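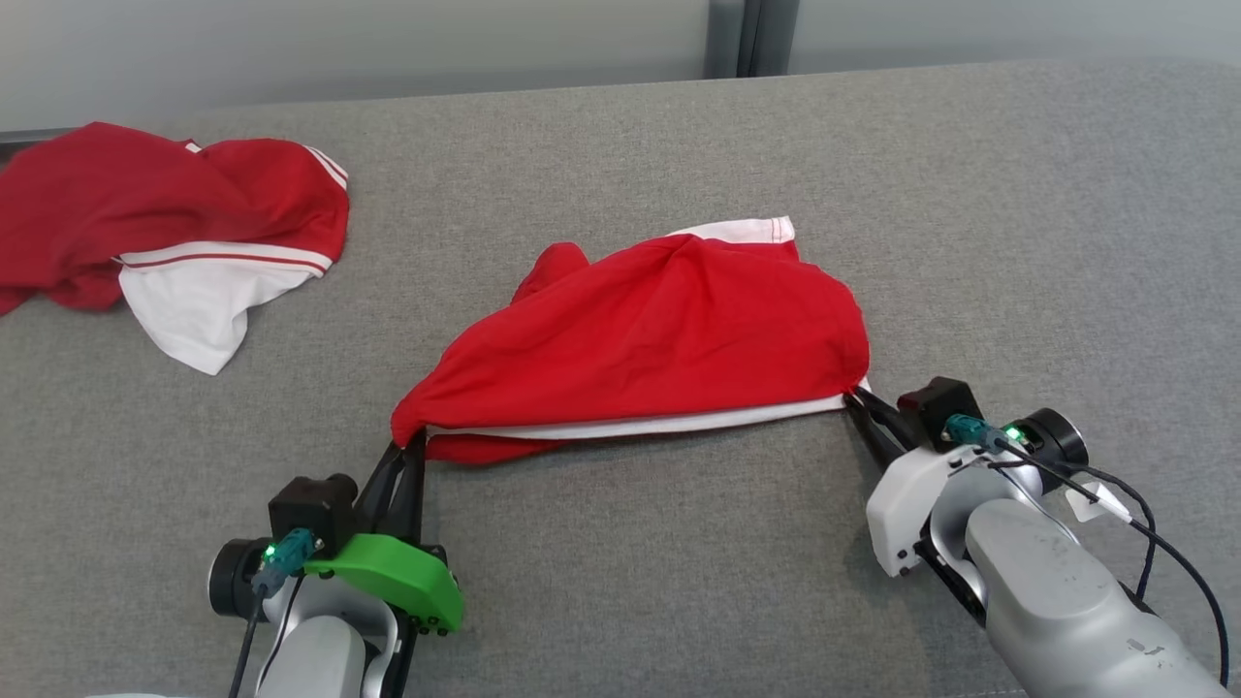 Lindsay Henare would put the limit at 20 washes. After that, she said, the red in a cheap jersey has either settled or it is going to keep bleeding into the trim for good.

Search this site
Home Textiles Interviews Archive

Henare tests colorfastness at Tralden, where her bench ran 227 red-and-white samples through to December. Each was stitched to a strip of undyed cotton and washed at a fixed temperature. The strip was then graded against a gray scale from one to five.

"Anything under three is a fail for us," she said. "Three and a half is where the arguments start."

Most failures came from reactive dyes that had been rinsed too briefly at the mill. The loose dye sits on the fiber and comes off in the first 12 cycles. Polyester behaves differently. Its dye can migrate in storage, with no water involved, if the fabric was heat-set too hot.

"People blame the detergent. We ran Altero and Prendoletti powders side by side and the strips graded the same."

Her advice for home washing is plain: cold water, a short cycle, and out of the drum as soon as it stops. Staining gets worse when wet layers sit pressed together. She does not use vinegar. "It does nothing for a reactive dye."

The next batch is knit collars.

Contact | Copyright Tuominen Textile Notes | Back to top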